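Suture Pad Practice - Gallery

Bushra Ghumman and Sinan Çetinkaya run the Friday bench at Vovcombe for people learning to close a simple straight cut. The session lasts 2 hours and most of it goes on needle placement. The pictures on this page are from March. 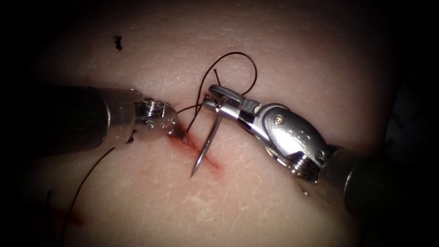

Needle over the cut, just before the bite. Left side holding at the upper end.

The cut is kept short and straight for beginners. Bushra asks for the point to go in square to the skin - a slanted entry makes a shallow bite, and shallow bites pull out when the knot goes down. Curved cuts come later in the course. 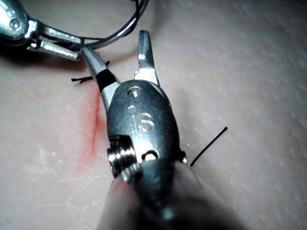 Kosmas Economou looks after the pads. The bench went through more than 400 last year, and a pad is thrown out once the old holes get in the way of new ones. Pads are stored flat, out of the sun, with a sheet of paper between them.

New people usually do 20 single stitches before they try a running one. Spacing is checked with a ruler at the end.

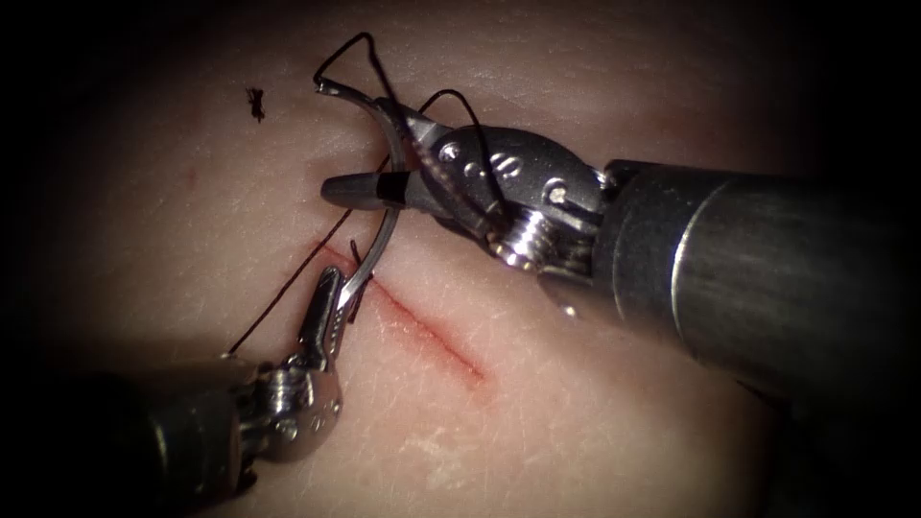

With a curved needle the wrist does the turning. Pushing straight ahead bends the needle or tears the edge of the cut. Nermin Işık has written a one-page sheet on this, and copies are in the tray by the sink - please take one before your first session.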